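Graronum project notebook, student robotics shop
Wednesday, June 2, 2021
Entry by Bontu, with corrections in the margin by Corinne, who can keep her pen to herself

Present: me, Corinne, Yatziri. Stuart came by for the torque driver and stayed to give opinions.

Goal for the day

Record two-handed demos of the container task for the end-of-term showing. Pick up a food container, put it on the rack, take it down again, don't fling it. Mr. Bellamy wants 50 clean ones before anybody says the word "training" in his hearing. In March we told him this part would take an afternoon. He wrote that down, and he has brought it up since.

Setup

Both hand-helds on their cables. Two-tier wire rack toward the back of the table, containers in front. Checked that the clocks on the two grippers agreed before starting, after last time, when the left hand was living 690 ms in the past and every demo looked like a person arguing with themselves.

Yatziri drove first. Her grip is better than mine. She says it's piano. I played piano too, so I don't know what to do with that.
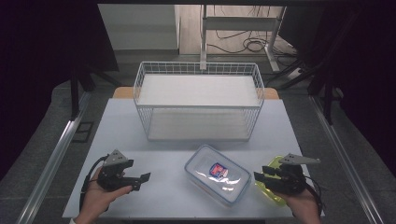
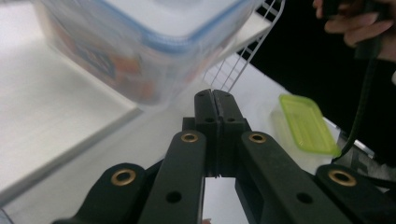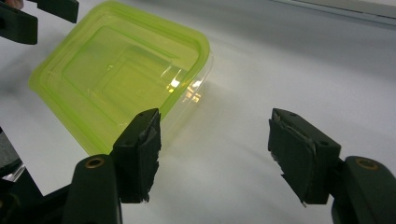 What went wrong, in the order it annoyed me

1. Clear plastic. The clear container with the blue rim throws glare straight into the head view, and the tracker loses its edges when you tilt it. The lime-green lid is much kinder. Stuart suggested we do the whole project in lime green. Corinne wrote "no" next to this before I had finished writing it.

2. Finger pads. The padding is fraying at the edges and there is pale tape showing. I'm putting it down as wear and ordering more foam. Do NOT trim it with the good scissors. They still have glue on them from Briscombe week.

3. Cables. The right one likes to get behind whatever you're reaching for. Taping it to the forearm worked for Yatziri. It took some of my arm hair and I would call that a partial success.

4. My script saved the first two demos under the same name, so we have one demo and a memory of another. Fixed now. The file name has the time in it, like Corinne said it should in the first place (her underline).

Numbers

Gripper opening at the start of each demo: 170 on the encoder, both sides. If yours reads something else, rezero it before you record and don't "fix it in software." You know who you are, Stuart.

Next session

Swap the pads. Try turning the overhead light down before we go blaming the tracker again. Yatziri wants to try the lift slower, I want to try it with somebody else holding the grippers. Ask Mr. Bellamy if lid-off attempts count toward his 50. Corinne thinks they don't. I'd like to hear it from him, on a day when he's had lunch.

Torque driver is with Stuart. Writing that here so it's on paper.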